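I'd been told to bring whatever was in my bathroom cabinet, so I turned up at Maya Haddadin's with a carrier bag that rattled. She had the kettle on already and tipped the lot out before I'd got my coat off.

"Right," she said, picking up a nasal spray. "Who's this for?"

It was for me, from a cold I'd had in a flat I no longer live in. She put it to one side without a word, which I thought was kind of her.

Maya sorts other people's cupboards for a living. She started with kitchens, did a stint in the stockroom at Merkwood (the craft shop, if you remember it, the one with the dreadful parking) and now spends most of her week on what she calls the small stuff: eye drops, food colouring, glue, ink, plant feed, anything that comes in a little bottle and falls over when you open the door.

"People think they've got a big mess," she told me. "They've usually got a tidy house and one awful shelf. Everything on it is shorter than your hand and it all rolls."

So how does she begin? With a clear pot, apparently. She's quite fierce on this. Baskets are lovely on a landing but hopeless for bottles, and shoeboxes are worse, as you can't see in from the side. She likes a straight-sided beaker or a plain jug with a wide mouth, and she'll happily use an old measuring jug if the numbers have rubbed off.

"Tall ones go in first and they stand up. Then the short ones fill the gaps. If you do it the other way round you end up pulling everything out to get the tall one in, and you swear, and you go and watch telly."

I asked whether it mattered what was in them. She gave me a look. Medicines never share a pot with anything else in her system, and glue lives nowhere near eye drops. She told me about a client, Georges Khalaf, who kept his model paints and his ear drops in the same tin for 3 years. "He was perfectly cheerful about it! I nearly had to sit down."

Labels face out, lids get wiped, and anything with a nozzle gets its cap checked before it goes in. She doesn't decant. She tried it once, with a set of matching bottles from Hakala, and spent a whole evening in November sniffing them to work out which was which. They've been in her shed ever since.

What surprised me was how much she cares about the table. She won't sort on a bed or a sofa, or on the floor if she can help it. It has to be a hard, flat top, wood for preference, with decent light. "Lay them down on their sides and have a proper look at them," she said. "A bottle standing in a crowd hides. Lying down, you can see what you've got."
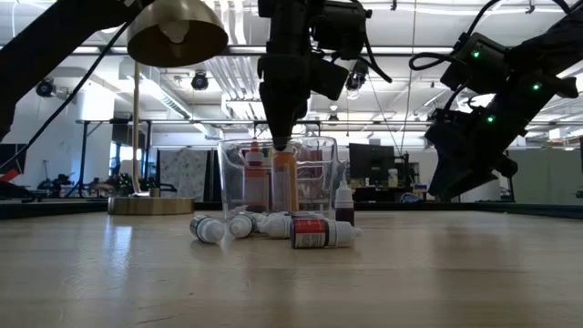 Bottles on the wood and in the clear container.
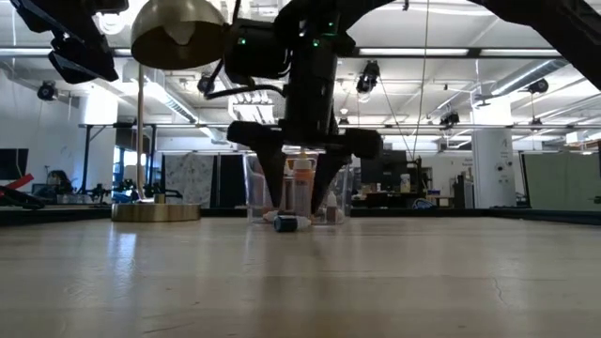
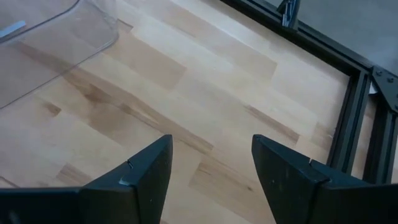

We got on to sizes after that, because I'd bought a 500 ml jug on the way over and was rather proud of it. Too small, she said, and she was right. My tall bottles made it top-heavy and it went over twice while we were drinking our tea. She swapped it for a wider one from under her sink and told me to keep the jug for pancakes.

Does she ever get bored of it? She had a think about that one. "Not of the sorting. I get bored of the talking beforehand. People want to explain why they've got 4 of the same thing, and I don't mind why! I've got two lots of vanilla myself. I just want to get them where you can see them, so you don't come home with another."

Her colleague Carla Smadi does the big jobs now, lofts and garages, and has been trying to tempt her back to them. Maya isn't keen. She likes work she can do with her elbows on a table, and she likes being finished by lunch.

I went home with one pot instead of a bag. The nasal spray stayed behind to go back to the chemist with a few other bits, and I've put the pot on the shelf by the mirror, with the contact lens drops at the front. I still haven't found the lid for the mouthwash.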